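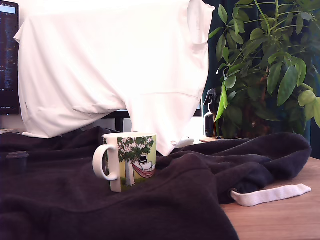 Desk before the soft-item run: mug on the dark fleece, white hoodie hanging behind it.

Comparing two grippers on cloth – quick how-to

Wrote this up fast so I don't forget the order. Arms are the same, only the fingers change. Kular = two hard parallel fingers. Farero = soft pads, wider opening. Controller is a Memon box, stock settings.

What you need
Both grippers, mounted and homed. A fleece, a hoodie, a mug. One wrist camera, one fixed camera. Something leafy near the edge if you want to make the planner work for it, mine is a houseplant and it does.

Step 1. Zero the force reading with the gripper open. Do it again after every swap. I skipped this once and lost 11 runs.

Step 2. Teach the mug first. Handle faces left, so come in from the left or go over the rim. Kular likes the handle. Farero wants the rim, pads squash over it fine.

Step 3. Mug off before you touch the fleece. Obvious, I know. Put it in the script anyway as a hard check.

Step 4. Fleece. Aim for a ridge, not a flat bit. The bunched up side is easiest. Start at 6 newtons and go up by 2 until it stops slipping. Kular pinches a ridge well but will grab two layers and not tell you. Farero slides more – needs a slower close.

Step 5. Hoodie. Go for the hem. Stay off the drawstring ends, hard fingers catch on them and then the whole thing comes along for the ride.

Step 6. Depth check. Dark fleece gives patchy depth, white hoodie can blow out if light comes in from the side. Set exposure per item and save it seperately. Preset 939 in my file is the dark one.

Step 7. Log every try, misses too. Same start pose, same speed, or teh numbers mean nothing.

My pick so far: Kular for the mug and ridges, Farero for hems. Sherif Abou Zeid ran the same list on the Loner arm in February and prefers Farero for everything. His close speed is way lower than mine so I'll rerun at his setting next.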